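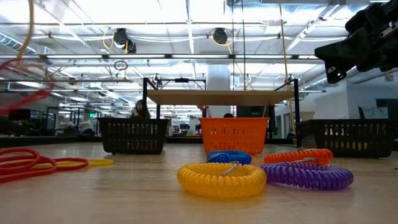 *Coil bracelets in yellow, blue, purple and orange, with the baskets behind.*

Nov 28, 2024. Sorting of small items for Iltow, table with the shelf.

I keep three baskets in one row, orange in the middle. The coils take more space than I expected in August, so the list must say "coil" and "flat band" on separate lines. In the old list both were "band, elastic", and the stock total of 2,171 is therefore not useful.

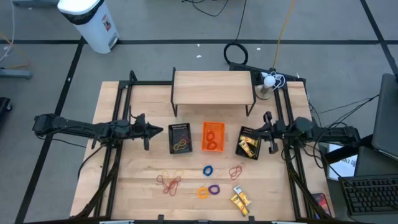
*Bands in the left and middle baskets, yellow packets in the right one.*

To do:
- ask Hundach if they still sell the flat bands in bags of 200
- correct line 109 in the list (wrong color)
- print 2 new labels for the black baskets

The packets are not in the list at all. I will add them under Puvament until we have a better name.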